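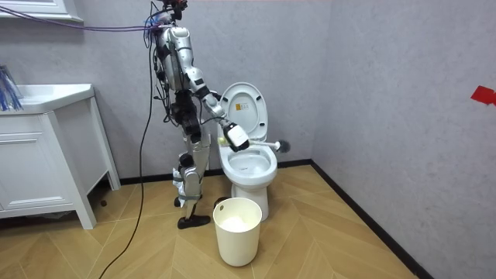

Dredow Press Office

KAMAR, August. Dredow has paused home visits for its Prurnon bathroom cleaning program after a grip fault showed up in testing, and we would like to tell our customers and friends plainly what went wrong.

During a long series of 40 cleaning runs, the hand control software twice lost track of how hard it was squeezing the brush handle. On both occasions the arm kept going through its scrubbing motion for 30 seconds before the stop command took hold, and that is far longer than any of us would want in a small room with a family next door.
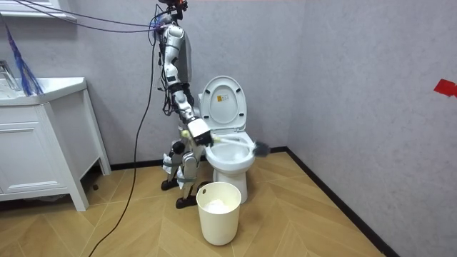
No one was hurt, we're glad to say, and our good neighbors at Kariuki, who look after the safety review, were called in the same afternoon. They traced the delay to a force reading that arrived late and was then trusted anyway.
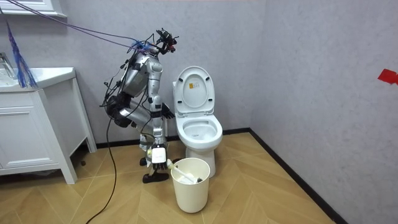

Prurnon bathroom trial, Kamar: toilet brush at the rim of the waste bin.

The new software stops the arm as soon as a reading goes missing, and every bathroom task is being run again from the beginning, bowl and bin alike.
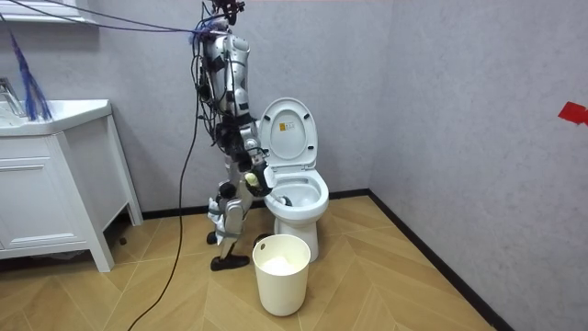
Kariuki will go over those results with us before any visits resume, and households already on the list will keep their places. Thank you, truly, for your patience and for all the kind notes! Questions are welcome at the Dredow front desk until 4 p.m.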